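Flordale Color Names, data card

A list of 800 names for household colors, collected from paint chips, curtain tags and sofa catalogs by Ingeborg Moser. Last edited 2022-05-08.
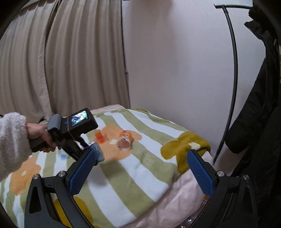
Columns are name, hex, source and grudge. The grudge column records how long we argued, in minutes. The longest entry is "Dufour Greige" at 90.

Seventeen names are duplicates with different spellings. We kept them all, as each had its defenders.
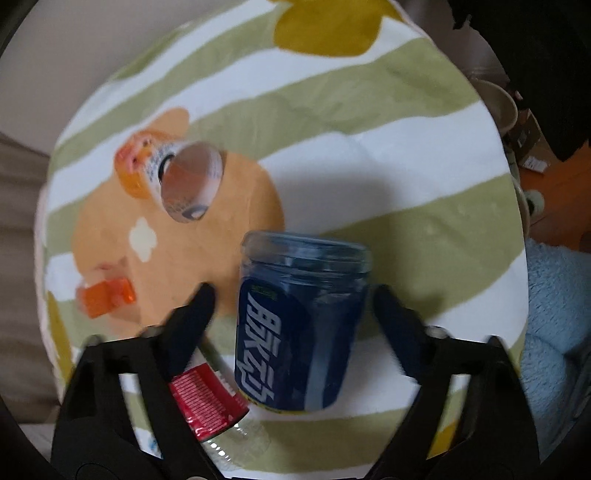

Yellows are the weakest part of the set. Seven people labeled them and no two agreed on where ocher stops. The petal shape on the round cushion went in as mustard, over one vote for "old custard." Orange gave us no trouble.

Free to use. Please don't send us more beiges.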